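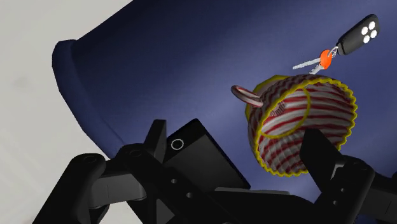
# Re-dyeing cotton loose covers in a front-loading machine

Last revised 27 June 2021

This method is for removable sofa and chair covers in cotton, linen or viscose that have faded but are otherwise sound. It uses a cold-water reactive dye, fixed with soda ash. It does not work on polyester or acrylic, and wool needs a different dye class altogether.

The worked figures are for the Storkdale two-seater cover set in cotton twill, originally mid-blue and re-dyed to navy. Substitute your own weights.

## 1. Check the fibre

Read the care label first. If it has been cut out, pull a few threads from a seam allowance and burn them over a metal dish with tweezers. Cotton and linen burn quickly, smell of paper and leave soft grey ash. Polyester shrinks from the flame and leaves a hard bead.

A blend can still be dyed, but only the plant fibre takes colour. A cover with a third polyester will come out visibly paler than the swatch, sometimes with a heathered look.

Sewing thread is a separate matter. Most factory covers are stitched with polyester, and the stitching will stay its old colour. On navy over mid-blue this is barely noticeable. On black over cream it is very noticeable, and you should decide now whether you can live with it.

## 2. Test for finishes

Put a drop of water on the inside and outside of one panel. It should soak in within a few seconds. If it beads, the cloth has a stain-resistant finish and the dye will go on in patches. Some finishes wash out after several hot washes with soda ash; many do not. Nabil Kassab spent a weekend on a treated set and ended up with a mottled cover that he now uses as a dust sheet.

## 3. Weigh everything dry

Take out cushion pads and remove any detachable trims. Close the zips. Weigh the whole set dry on a luggage scale.

The Storkdale set weighs 3690 g. The machine is a Jarkus rated at 7 kg. For dyeing, keep to 60 per cent of the rated load, or 4200 g here, so that the cloth can move. If your set is heavier, use two machines of dye made up from one mixed batch of powder, and put all the pieces that sit side by side on the sofa in the same load.

## 4. Work out the quantities

Dye goes by the weight of cloth. Salt and soda ash go by the volume of water.

| Material | Rate | Storkdale set |
|---|---|---|
| Reactive dye, dark shade | 4% of dry weight | 148 g |
| Plain salt | 50 g per litre | 950 g |
| Soda ash | 20 g per litre | 380 g |

The water figure is 19 litres, measured by draining the machine into a marked bucket after the fill stage of a 40 °C cotton cycle. Manuals usually give total consumption including rinses, which is no use for this. Measure with a damp load in the drum, as an empty one draws less.

For a medium shade, halve the dye and leave the other two alone. Use soda ash (sodium carbonate) and not bicarbonate. The dye used for the worked example was Tisari navy; other makes of the same class behave in much the same way, though their navies range from greenish to nearly purple.

## 5. Scour

Wash the covers at 60 °C with a small amount of plain detergent and no softener. Run an extra rinse. Do not dry them. Cloth going into the dye should be evenly damp all through, and the spin at the end of the wash leaves it about right.

If the covers have never been washed above 40 °C, expect some shrinkage. Azra Leka measures the seat cover along the front edge before and after scouring and stops there if it has lost more than she can stretch back over the frame — a sensible check before opening an expensive tub of dye.

## 6. Dye

Wear gloves and a dust mask when handling dry dye powder. Keep the tub closed when you are not measuring from it.

1. Paste the dye with a little lukewarm water, then thin to one litre. Strain through an old pair of tights. Undissolved specks leave dark spots that cannot be removed.
2. Dissolve the salt in hot water and let it cool to lukewarm.
3. Put the damp covers in the drum loosely, one piece at a time. Do not fold them.
4. Start the longest 40 °C cotton cycle with no prewash. Once the drum is turning and has filled, pour the salt water and then the dye through the drawer. Flush with a cup of water.
5. Let it turn for 14 minutes.
6. Dissolve the soda ash in warm water and add it in two halves, a few minutes apart. Added all at once, it fixes the dye wherever it lands first.
7. Let the wash stage continue for at least an hour. If the programme reaches its drain before then, reset it and start again before the water goes out.

## 7. Rinse and wash off

Run two cold rinses, then a 60 °C wash with a little detergent. Repeat the hot wash until the water in the door glass is clear. Dark shades usually need three. Cold rinses come first to carry away the salt and soda; hot water too early makes loose dye harder to shift.

Wipe the door seal and drawer, and run an empty hot cycle with a cup of detergent before doing normal laundry.

## 8. Dry and refit

Line dry out of direct sun, inside out, with zips closed. Refit while very slightly damp, working from the back rail forwards, and leave the zips half open until the pads are square in the corners.

Rub a white cloth firmly on an inside seam before anyone sits down in pale trousers. If colour comes off, give the set one more 60 °C wash.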